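Subject: Re: [handheld-grippers] Anyone tried the Promero kit yet?
From: Shivam Lodhi
Date: 3/10/21

Hello all,

Sorry to have been so slow with this. I promised a proper write-up when the Promero kit arrived back in July, and then we had the office move, and then the second set of fingers went to the wrong building and sat in a post room for longer than I care to think about. Anyway, I've got a cup of tea and a free afternoon, so let me try to do the question justice. I've left the original message in so that you don't all have to go digging through the archive.

> We're thinking of buying two hand-held grippers for a small
> demonstration project and the Promero one keeps coming up. The
> sales page is lovely but doesn't say much about daily use. Is it
> comfortable to hold? How fussy is it about the markers? And do you
> end up paying for the Flurkov software as well, or can you get the
> recordings out without it? Any experience at all, good or bad, would
> be a great help before I go and ask for the money.

Taking those in order, more or less. Comfort first. I like it a good deal more than the Fekonex we had before, which was all wrist and left me shaking my hand out every few minutes. The Promero sits further back, so more of the weight is taken by your arm, and I can manage a decent morning with it before I start to grumble. Colleagues with smaller hands have been less happy. There is a shorter handle on the price list, and if I were ordering again I'd ask for one of each and let people choose (they did let us swap a strap without any fuss, so it's worth asking nicely!).

The fingers are long and come to a point, and you need to get used to that. For the first week everybody pokes things when they mean to hold them. After that you find they reach into places the Fekonex never could. Our work at the moment is mostly posts, rails and tubes, the sort of thing you'd find on furniture and fittings, and shiny metal is a good test of anybody's gripper. My advice is to sit down for the low jobs. We were all crouching to begin with and regretting it by lunchtime.
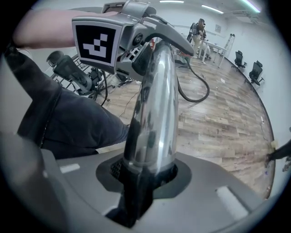
Fallahi wrote to me off-list that the fingers matter far less than the support contract, and that anyone buying only the hardware will be on the telephone within the month. I'm passing that on with permission, and I half agree with it. We bought the basic support and have used it twice. Both times I had a sensible answer the next day from a person who had plainly used the thing, and I can't say the same for every supplier I've dealt with. The dearer contract adds a visit and a loan unit, and for a demonstration project I doubt you'd need either.

On the markers: yes, a bit fussy. They have to be flat and clean, and the big square one picks up fingermarks because it's exactly where you want to put your thumb when you set the gripper down. We wipe ours at the start of each session. I printed some spares on ordinary paper to see what would happen and the tracking was noticeably worse, so do pay for the proper ones. They come in a packet with the kit and we haven't run out yet.

Now the software, and do read this bit before you ask for the money. You can get the recordings out without Flurkov. The export is plain enough, and one of our students had it going in an afternoon. What you lose is the checking screen, where you flick through the takes and throw out the bad ones. We did without it for our first batch and I wished we hadn't, as we kept 1,406 takes out of about 2,000 and I went through a great many of them by eye. With the licence I'd have been home for supper. You can take it by the month, so you could buy it only for the stretch when you're recording.

Grumbles, for balance. The carrying case is too small once you've added the charger. The manual has clearly been through several hands and the section on calibration contradicts itself, so follow the quick-start card and ignore page nine altogether. And the button is too easy to catch with a sleeve.

Would I buy it again? Yes, quite happily, with the shorter handle as well and a month or two of Flurkov. If you're anywhere near us you'd be very welcome to come and have a go on ours before you commit. Drop me a line off-list and I'll find you a morning.

All the best,
Shivam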